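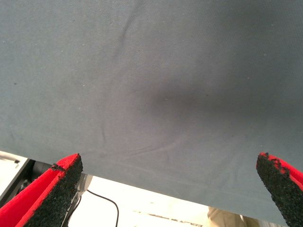 Vollelis Adds Slate Twill to Its Flat Textile Range

RELTBRIDGE, Friday, January 31, 2025 - Vollelis today announced a gray-blue twill for its line of flat textiles for laundries, rental services and small hotels. The fabric is sold under the name Goodwin and is offered as cut sheets or by the roll.

Goodwin is a piece-dyed cotton twill with a matte face. Fabric weight is 200 grams per square meter. Cut sheets are listed under article number 1239 and rolls under 3864.

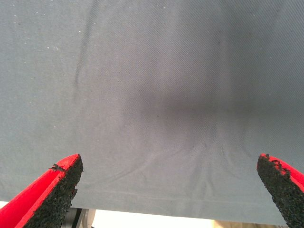

Goodwin twill in slate, showing the fine diagonal weave.

The shade is a muted slate with a bluish cast. Creases from folding and shipping can be removed with a steam iron on the cotton setting. Lint should be brushed off before pressing.

Sample cuts are available now from the Reltbridge office and the Eltville warehouse. Roll orders ship from Eltville starting in June - the minimum order is 19 meters.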